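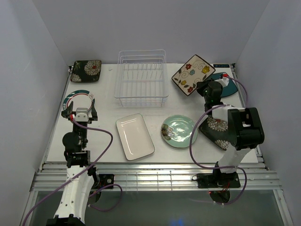

By Vasari Tak

How a Dish Rack Works

A dish rack holds plates on their edges while water runs off them. The one on this table is made of thin white wire. A row of upright wires crosses the inside. These are called dividers. A plate fits into the gap between two dividers and leans on one of them.

Water is pulled down by gravity. On a plate lying flat, it collects in the middle and leaves slowly. On a plate standing up, it slides to the lowest point of the rim and drips off. Air can then reach both the front and the back. The thin film that is left turns into vapor. This change is called evaporation.

Shape matters too. A round plate has one lowest point. A rectangular dish rests on a straight side, and its raised border can trap a little water. Tip it slightly so that one corner is lower.

Load large plates first, at the back. Leave an open gap between thick ones. Small plates go in front.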